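# About Graltunen

We make practice data for machines that are supposed to learn household chores. A person operates a robot arm, the arm does something ordinary with an ordinary object, and we record it. Then we record it again. Our customers feed the recordings into a learning system and hope that the system picks up the habit.

You may have read that this kind of work will put a tireless helper in every kitchen within a few years. We have been paid by people who believe that, and we've stopped arguing with them over lunch, but you should know before you hire us that we don't. What we believe is that most learning systems are trained on thin, repetitive, badly labeled examples and that a lot of the excitement comes from demos shot on a good day. We can do something about the examples. The demos are somebody else's department.

## What we do all day

At the moment, a lot of toaster oven. It has a door that drops from a long handle, two knobs and a window, and that makes it a fair test of whether an arm can deal with a hinge. Every attempt gets recorded from at least two places: a small camera at the wrist and a fixed one that takes in the table. The wrist camera is the one customers ask for first. It gives you the fingers and whatever they are near, plus a good deal of smear when the arm is moving, and we leave the smear in. A system that has only seen sharp pictures has not seen much of what its own wrist will show it.
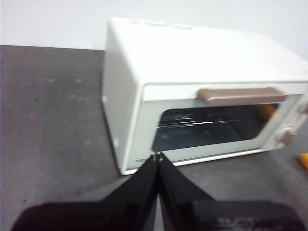 ## How we got here

Graltunen started as two people in a rented unit in Trillesthorpe, labeling other companies' recordings by the hour. It was dull work and it made us hard to impress. We saw the same mug lifted from the same spot for days on end, filed as "varied kitchen manipulation." We saw failed attempts marked as successes because the clip ended before the mug fell over. We sent long emails. After enough of them, one customer told us to go record our own if we knew so much.

So we did. The first project was called Hunton, and it was drawers. We delivered 329 recordings and threw out more than that, mostly for reasons that were our own fault: labels entered from memory, a camera bumped and not put back, an operator who had gotten so good at one drawer that every attempt looked identical. That last problem still worries us more than the others. Smooth operators make pretty recordings, and a system that learns from them has no idea what to do when a pull goes crooked.

Sastry is the current project and covers small appliances, the toaster oven included.

## What counts as an example

We keep a written rule for each task and we read it out at the start of a session, which new operators find silly for the first week. The rule says where the attempt begins, where it ends, and what has to be true at the end for it to be called a success. "Door open" is a bad rule. Open how far? With the fingers still on it? We have lost whole afternoons to that sort of question, and we would still sooner lose them before recording than after.

The fixed view is what we use to settle arguments. It's a plain view of the appliance and the table around it, and a labeler can check the door, the knobs and whatever is on the rack without guessing at what is behind a finger.

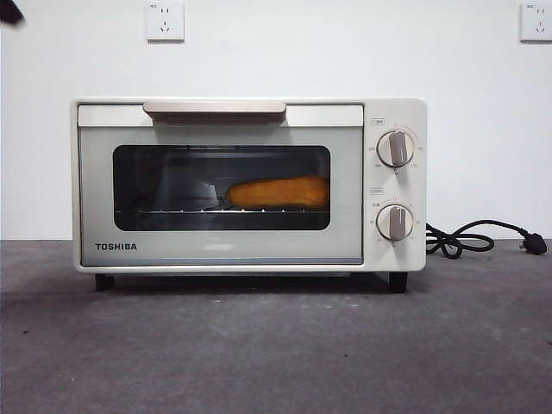 *Project Sastry, fixed view: door shut, item on the rack, both knobs pointing up.*

A labeler working from a view like that writes down only what it shows. If the glass is too dark to tell, the label says so. We have had customers ask us to fill in those gaps with "most likely" values, and we have turned that down every time, once at the cost of the contract.

## What we charge for

Work is sold in batches of 50 accepted recordings per task. You pay for failures too, if you want them, and we think you should want them. A miss that is clearly labeled as a miss is worth keeping. Some customers order successes only, and we'll supply those, along with a paragraph in the delivery note saying we advised against it.

Each batch comes with:

- both camera views, uncut
- the written rule the attempt was judged by
- the label, plus a second labeler's answer where the two of them disagreed
- a list of everything we rejected and why

The last item started as a way of keeping ourselves in line. It is now the part customers quote back to us, usually when they want a discount.

## What we won't tell you

We won't tell you how many examples you need. We've been asked for that number on nearly every first call, and anyone who gives you one before seeing your task is guessing. Start with one batch. Train on it, look at what breaks, and come back with a complaint we can use.

We also won't tell you that your system "understands" toaster ovens. It may get good at this one, on this gray table, against this white wall. Try a different oven before you put anything in a press release. Try the same oven turned a little to the left – that has humbled more than one team we like.

## From the workroom
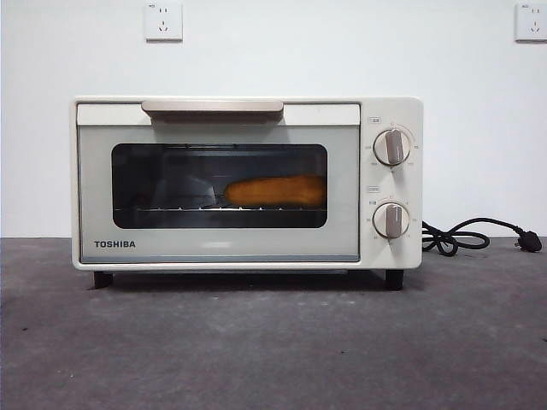

*By the Sastry recording desk, Graltunen*

People who visit expect more to look at. A good part of the job is checking views like this one, where the arm is nowhere in sight and you are left with an appliance, a cord, two outlets and something golden on a rack. We compare them against each other. Is the item toward the right side again? Are the knobs pointing the same way? If they always are, the system can learn to lean on that, and it will, and it won't mention it.

There are 13 of us now, counting part-timers. Operators do some labeling and labelers take turns on the arm, and we don't let anyone judge their own attempts. The pay is the same for a session with plenty of failures as for a clean one. We tried a bonus for accepted recordings during Hunton and got just what you would expect: easy pulls, slow and careful, one after another. We dropped it in July.

If you'd like to see a batch before you buy one, write to us and say which task you care about. We'll send an accepted recording and a rejected one, unmarked, and ask you which is which. Bring whoever on your team is most sure that the data is fine.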